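Filed under: Workshop Tips > Bench Setup > Robots & Automation

Teaching an arm to put a CPU back: what I'd tell anyone setting up a bench for it

I get asked for tips on this more than anything else I write up, so I've finally put them in one spot. Background first, quickly. At Mambridge we've been comparing two ways of teaching a robot arm to do fiddly computer repair jobs, and the one everyone wants to hear about is seating a processor. The first way is plain imitation - a person steers the arm through the job over and over and the model learns from the recordings. The second way starts the same, but whenever the arm goes wandering off during a trial, a person takes over, fixes the mess and hands control back, and those little rescues get fed into the next lot of training.

The second way is better. I'll get to the numbers, but most of what I learned was bench stuff, and you can use it even if you're just building a jig for your own garage.

Start with a tray. Please! We wasted ages picking parts up off the bare bench, and the policy spent all its effort learning to find things instead of learning to place them. A moulded tray with a pocket for each part sorts that out in an afternoon. Ours has shallow pockets, so the chip can still sit a bit crooked, and I left it that way on purpose. If every part starts dead square, the model gets precious about it and falls in a heap the first time something's tilted.
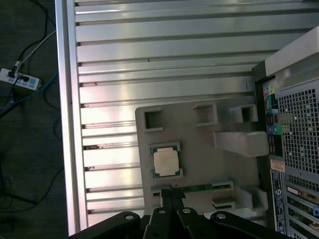

Slotted aluminium tabletops are brilliant for this sort of work, by the way. You can bolt a fixture anywhere along the grooves, shift it a little between sessions and bolt it down again. We moved the tray to a new position after every 34 recordings (that number came from how long I could concentrate before needing a cuppa, so don't read any science into it). The downside is glare. Shiny ribs throw bright streaks straight into a wrist camera, and the streaks change with the time of day. I tried a matte cloth and the arm kept dragging it about, so in the end I recorded some sessions in the morning and some late in the arvo and let the model get used to both.

Next tip: lay the case on its side and leave it there. I know it's tempting to stand the tower up the way it lives under a desk, but then you're fighting gravity as well as the socket. With the board facing up you're only lowering things in. Take the memory out too if you can spare it, as full slots on both sides of the socket leave the fingers hardly any room to open.

And hold the chip by its edges! We went through a whole family of fingertips before settling. Soft rubber ones grip beautifully but they let the chip swivel, and a swivelled chip over a socket full of fine contacts is a bad day. Firmer tips with a light squeeze worked much better for us. Practise on a dead board first. We have a small pile of dead boards now, not all of which started out that way.

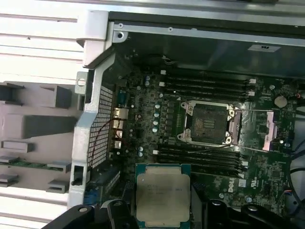 Xeon in the fingers, socket open and waiting. Slow right down for this bit.

Slowing down is a training tip as well as a safety one. When I went back through the early recordings, I'd been zooming across from the tray and then crawling the last little way, and the learned policy copied the zoom perfectly and made a hash of the crawl. So for the later sets we split the job in two. One model handles the carry, the other handles the lowering, and the second one gets far more data from close in. Temba, the logging tool we use, lets you tag the handover point with a foot pedal. If yours doesn't, a note in a spreadsheet does the job, it's just slower.

Use more than one camera. The wrist view is lovely for lining up corners, but big fingers hide a lot right when you care most, and it tells you nothing about whether your elbow is heading for the handle on the case. A fixed camera off to the side fills that in.

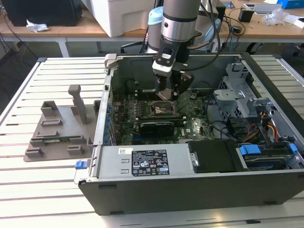

Now, loose cables. Tie back whatever you can before you start recording, both inside the case and on the arm itself. A power lead that flops over a different part of the board each time will confuse a model trained on a small set, and it can snag a finger on the way out. Later on I'd loosen a few again on purpose, once the basics were working, so the thing doesn't panic when it meets a real computer with real spaghetti in it.

Right, the numbers. With the rescues included, our best policy seated the chip in 93 percent of trials. That took 3 rounds of rescue and retraining, and the biggest jump came after the first. Plain imitation on the same bench was well behind, and nearly all its failures were in the lowering. We counted a trial as good only if the chip sat flat and the right way round with no human help - be strict about that, it's very easy to talk yourself into a pass when you've been at it all day.

The colleagues over at Fledenthorpe are having a go at the same job with the Mikano gripper, which has narrower fingers than ours, and I'm keen to see if they can leave the memory in. If you try any of this at home, check which corner of the chip has the marker before you load the tray. I loaded a whole session backwards in January and didn't notice until I was packing up.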